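Strawberries at the marble table - my gallery page for the Kimcombe room

I've been promising to put these up since December and my sister has stopped asking, so it must be time. The Kimcombe room is the big open one with the mezzanine, where we hold our food and tabletop afternoons, and this page is for the people who come along, the people who keep meaning to, and Mirjam Mertens, who wanted to know what had become of the furniture. (Mirjam, it's nearly all still there. The Araya chairs went to your cousin, as agreed!)

I spent 73 pounds on fruit, paper plates and napkins over the whole winter and I'd say half of that was strawberries. I can't help it. They're cheerful, they don't need cooking, and you can set out four of them and people will still come over to have a look. I like a clear glass plate for them best, with the tops left on, because the green does half the work for you and the table shows through underneath. A patterned plate on a marbled top is far too busy for me. I tried it once with my gran's old blue ones and had to go and put them all away again.

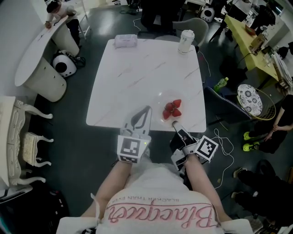

Do you wash strawberries before putting them out, or leave it until people eat them?

I leave it as late as I can, since they go soft so quickly once they've had water on them. A quick rinse under the cold tap with the tops still on, then a sit on kitchen paper, and they're ready for the plate.

The square table came from Tisero and I've grown very fond of it. It's white with a faint grey veining, so crumbs show up and you do end up wiping it more than you'd like, but red fruit on it looks wonderful. I keep a box of tissues at one end for sticky fingers and that's all the equipment you need really. People ask me whether it's real marble and I have to say I never read the label properly. The delivery note said 2,579 something-or-other, which I took for the price and nearly fainted, and then it was only the order number.

We have a proper mixture of seats round the room, by the way. The grey upholstered ones are the comfy ones and get taken first. If you're late you'll be on an office chair, and there's no use complaining to me, I only do the fruit.

My other fussy little habit is pairing them up - a smaller one with a bigger one. The small round ones are often the sweetest in the box, and the big ones look grand but can be a bit watery in the middle when you get them out of season. I buy from Pollier on the way over and pick through the punnets if they'll let me, which they mostly do if I go early enough and don't dawdle.

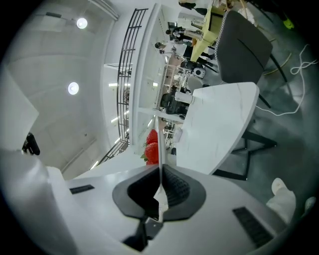
*Two bright red ones, green tops still on.*

Now for the rest of the room, as I know some of you come for the space as much as the snacks. I'd been using my own kitchen for these afternoons and it was hopeless - four people and you couldn't open the fridge. So when the Kimcombe place came up I said yes before I'd even asked about parking. (Parking is dreadful. Walk if you can, or leave the car by the park and come through the side gate.)

It's very tall and it echoes a bit when it's quiet, though it hardly ever is. Children are welcome as long as someone's keeping half an eye on them, and there's plenty of floor. I do ask that bags go under things and not in the middle, after my own spectacular stumble in the autumn with a full tray of flapjack. I landed well. The flapjack didn't.

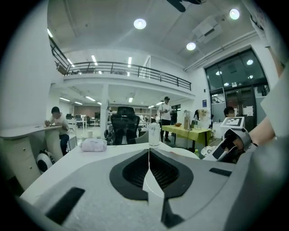 Storage is what I've been fretting over lately, if I'm truthful. I worked out that fitting proper shelves along one wall would come to 1,620 pounds, and the fancier quote was 2,000, and either way that's an awful lot of strawberries. So for the time being we're making do with whatever surface is nearest. The table with the yellow cloth has turned into the place where food things land, and I've rather taken to the look of it, with the orange bowl and the tall paper bag standing together like that. I think a coloured cloth does more for a big plain room than any amount of shelving would, and it goes in the wash with the tea towels. If anybody has another bright one going spare, green or blue or whatever you've got, please bring it along and I'll find a table for it.

I've got more pictures to sort through when I find the right cable, including the ones of the lemon tart, and I'll add them underneath when they're ready. Next time I'm doing cherries, so bring something to put the stones in!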